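Textile Conservation Workshop -- Notebook, Bench 2
18 June 2026
Entered by: Mayu Kuroda
Present: K. Gashaw, S. Đorđević (morning only)

1. Purpose

Second trial of the weld dye bath for the support fabric intended for the Begović banner. The first trial gave a yellow that was too green against the original ground when the two were viewed under the north window. The workshop requires a closer match before any cloth is cut.

2. Materials

Silk habotai from the Flalter order, scoured yesterday and left to hang overnight. Weld, dried tops, from the older sack. Alum as mordant. Deionized water throughout. The calcium carbonate used in the first trial has been omitted at the suggestion of Mr. Gashaw, who considers it responsible for the greenish cast.

Test skeins were wound from the same silk stock as before and labeled W2-a to W2-d. Skein W2-c was tied too tightly and will probably show a pale band. It has been kept as a spare.

3. Procedure

Weld was weighed at 100 percent of the dry weight of fiber, chopped, and soaked in 700 ml of water. The liquor was strained twice through muslin. The second straining brought out a good deal of fine stem and should be made standard.

Bath temperature was raised slowly and held at 38 degrees C for the first stage. The hot plate on the left overshoots and had to be switched off twice. Mr. Đorđević has asked that it not be used for silk until the thermostat has been examined. A tag has been placed on the switch.

Skeins were entered wetted out, turned by hand with glass rods, and withdrawn one at a time. W2-a came out first and W2-d last. Rinsing was done in three changes of water. pH of the final rinse was neutral by strip.

4. Observations

W2-a is weak and may be disregarded. W2-b and W2-d are both warmer than anything obtained in the first trial. Under the north window W2-d stands very close to the protected area beneath the banner's hem, although it appears slightly brighter under the gallery lamps. The difference was agreed by all present before lunch -- after lunch the light had changed and no further comparison was attempted.

Reference card 104 from the Citach shade book remains the nearest printed match. The book itself is fading at the page edges and should be stored closed.

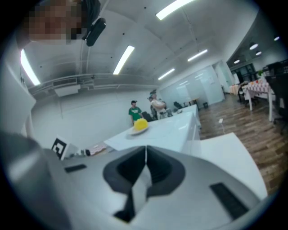
5. Matters outstanding

Light-fastness strips from W2-b and W2-d are to be mounted half covered and placed in the south window. They will be read in November together with the strips from the first trial.

Mr. Angelovski has requested a written estimate of the amount of silk to be dyed. The present figure allows nothing for shrinkage and must be revised. Krum Hodžić holds the banner measurements.

The weld in the older sack is nearly exhausted. Whether the Prornska supplier can provide tops from the same harvest is not known. If not, a third trial will be required before the full bath is run.

Muslin squares to be washed and returned to drawer 4.

Filed under: Dyeing and Color Matching, Silk, Workshop Notes
Contact the Textile Workshop | © Textile Conservation Workshop. All rights reserved. | Back to top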